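2021-09-09

上次说过要把拇指那件事写完整，拖到今天才动笔。先交代结果：有人的食指被灵巧手夹了一下，指甲边上青了一块，没有破皮。手本身没坏，程序里有一处写错了，说明书里有一处我们看漏了。

被夹的是 Laiba Ghauri。当时我们在跑一组抓取，机械臂停在背景布前面，灵巧手刚放开一只软泡沫块，泡沫块卡在拇指根部没掉下来。Laiba 按了急停，看见手臂停住，就伸手去取。她的手指刚碰到泡沫块，拇指往里合了一段，把她的食指压在了掌心一侧。她喊了一声，我拔了灵巧手的电源插头，拇指松了劲，她把手抽出来。整个过程很短，我事后看日志才知道具体顺序。

问题首先出在急停的接线上。我们的急停按钮切的是手臂的驱动电源，灵巧手走另一路供电，由 Onsri 控制盒单独带着。急停信号会送一份到控制盒，但只是个软件输入，收到以后由控制盒给每根手指发“保持”命令。我一直以为按下急停整套东西都没电了，这个想法是错的，而且我在交接文档里也是这么写的。Henrik Ackermann 去年装这套设备的时候在接线图上画得很清楚，两路电源分开，中间一条虚线。图就贴在柜门内侧，我看过不止一次。

其次是“保持”这个命令。控制盒发给四根手指的都正常送达，发给拇指的那一条丢了。拇指比其他手指多一个关节，在总线上占两个地址，两个地址都应答才算收到。那天第二个地址没有应答，控制盒按 200 毫秒的间隔重发，重发的却是队列里最前面那条旧命令，也就是下一次抓取的预合拢。所以急停之后，四指不动，拇指自己开始合。

这一段日志我导出来有 1129 行，前面大部分是正常的位置反馈。真正有用的集中在末尾：急停信号到达，四条确认，一条超时，然后是重发。Levente Győri 帮我对了一遍时间戳，他先发现重发的命令编号比急停命令小。我自己看了两遍都滑过去了，光顾着找报错，而控制盒在这种情况下根本不报错，只记一条警告。

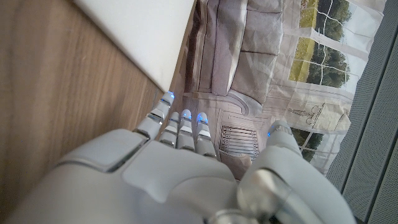 为什么当时没有人怀疑拇指还带着电，我也想过。手臂一停，关节抱闸会响一声，大家都习惯听到这一声就算安全了。灵巧手没有抱闸，停和不停听起来一样。能看的只有指尖的灯，四根手指加上拇指，五个指尖都亮着蓝光，我们平时把它当成“一切正常”来看，时间久了就不看了。按说明书，蓝灯的意思是“已上电，允许运动”，跟有没有故障没有关系。换句话说，急停按下去以后灯还是蓝的，这本来就是在告诉我们手还能动。这一页在说明书附录里，我翻到的时候已经是出事之后的晚上。

第二个地址为什么不应答，查了 8 天。先换线，没用；再换控制盒的端口，好了半天，又丢。最后把拇指根部的外壳打开，里面那个小接插件的锁扣没有扣到位，拇指抬到某个角度时线束被拉着，接触时断时续。重新扣好，线束多留了一点余量，再用扎带固定。之后连续开合 275 次，没有再丢过包。这个次数说明不了太多，只能说原来的故障没有再出现。

接插件修好了，别的地方也得改，不然下次换一个地方松了还是一样。目前改了这些：

- 急停直接切灵巧手的供电，用一个双通道安全继电器，和手臂那一路一起断。代价是手里如果拿着东西会掉，我们认了，桌面上垫了软垫。
- 收到急停后先清空命令队列，再发“保持”。重发时核对命令编号，比急停编号小的一律丢弃。
- 任何一个地址超时，整只手停止运动，按故障处理，必须人工复位。
- 取卡住的东西之前，看指尖灯。灯没灭，手不伸进去。用夹子取也一样。

第一条是 Lionel Bouvier 接的线，他顺便把柜门里那张图换成了大一号的，分界的地方用红笔描过。第二条和第三条是我改的，代码已经合并。控制盒自身固件里的重发逻辑我们动不了，我把日志和复现步骤整理好发给了厂家，对方回信说收到，还没有下文。

复现步骤这里也写一下，用同款控制盒的人可以自己试。把拇指第二个地址的通信线拔掉，队列里预先放一条小幅度的合拢命令，掌心空着，人站远一点，然后触发急停输入。如果拇指动了，就和我们遇到的是同一个问题。力矩上限记得先调到最低，我们那天用的也是低档，所以 Laiba 只是青了一块。如果跑的是抓重物那一档，我不太愿意去估计会怎么样。

Laiba 第二天就回来干活了，事故记录是她自己填的，比我填的那份清楚。她在“直接原因”一栏写的是“手伸进去之前没有确认断电”，我跟她说这一栏应该写急停没有切断灵巧手电源，她同意把两条都写上。交接文档里那句错的我已经改了，旧版本也加了标注。

还剩一件事没做：急停的月度检查表里只有手臂，没有灵巧手。新表打算十月开始用，到时候厂家如果有了答复，我会在这篇后面补上。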